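April 10, 2020
By Behrouz Ghorbani

Notes for session 5: Who holds the diary?

Right, we left off last time with the leader's private office and I'd promised we'd get to the diary. I know it sounds like the dullest bit of the module. I used to think so too, and then I spent a year in the leader's office at Huvosbridge council and changed my mind completely. Whoever runs the diary decides who gets heard, in what order and for how long, and most of the rows I saw in that building could be traced back to a meeting that got moved.

If you haven't done the reading yet, do at least the first half of the Kazemi chapter before the seminar. Her main point is that we should treat time as the scarce thing in politics and stop obsessing over information. Leaders are drowning in information. What they haven't got is twenty quiet minutes to think about it. I agree with most of that, though I think she lets advisers off lightly (we'll argue about it in class, and please do argue, it's much more fun).

The Uvholm bypass

This is our main case, so get the order of events straight in your heads. The council had a petition with 3513 signatures against the bypass route. In a place the size of Uvholm that's a lot of people, and plenty of them were the governing group's own voters. The petition came in during November. The leader's office logged it, sent a polite acknowledgement and put a meeting with the organisers in the diary for the new year.

Then the meeting got moved. Then it got moved again. Each time there was a perfectly sensible excuse: a budget briefing, a visit from a minister, somebody off sick. I've seen the diary pages and not one of those decisions looks daft by itself. But put yourself in the organisers' shoes! From where they sat, the leader was dodging them, and that's what they told the local paper.

By the time the meeting did happen there were 465 people in the hall, the leader had a speech written for a friendly crowd of a few dozen, and you can guess the rest. He talked about journey times for a quarter of an hour while people shouted about the primary school. The lines on the school existed, by the way. They were in a briefing note on somebody's desk back at the office.

Things I'd like you to think about here:

- Who could have spotted the problem, and at what point?
- Was the speech a separate failure, or the same one?
- Would an apology in the first minute have helped? (I go back and forth on this.)

Gatekeepers and grid-keepers

Kazemi splits the job in two, and I find it handy even if real offices blur it. The gatekeeper deals with people: who gets through the door, who gets a phone call, who gets a letter. The grid-keeper deals with the calendar of announcements, so that the good news on libraries doesn't land on the same morning as the bad news on parking charges.

At Huvosbridge both jobs were done by the same poor soul. At Prutanport they were split between two people who didn't much like each other, and the result was worse, to my surprise.
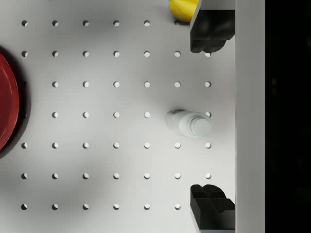

So the Prutanport grid was lovely to look at, all colour coded and planned weeks ahead, and the gatekeeper kept booking private meetings straight across it. The leader would announce a consultation at ten and be seen having coffee with the developer at eleven. Nothing improper was going on as far as I know, but it looked dreadful, and the opposition got up to 5 separate council questions out of it.

A word on the seat itself. The leader's majority in his own ward was 896, which is comfortable but not so comfortable that you can ignore a bad spring. I mention it as one or two of you wrote in your last essays that he had "nothing to lose". Do check the results tables before you write that sort of thing!

For next time

Finish Kazemi and read the Prutanport minutes in the course folder (skip the appendices, they're mostly drainage). Then draft a one-page plan for the leader's first fortnight after the Uvholm meeting. I want actual diary entries, with times, and a line under each one saying who it will annoy. If you get stuck, drop me an email and we'll sort out a call.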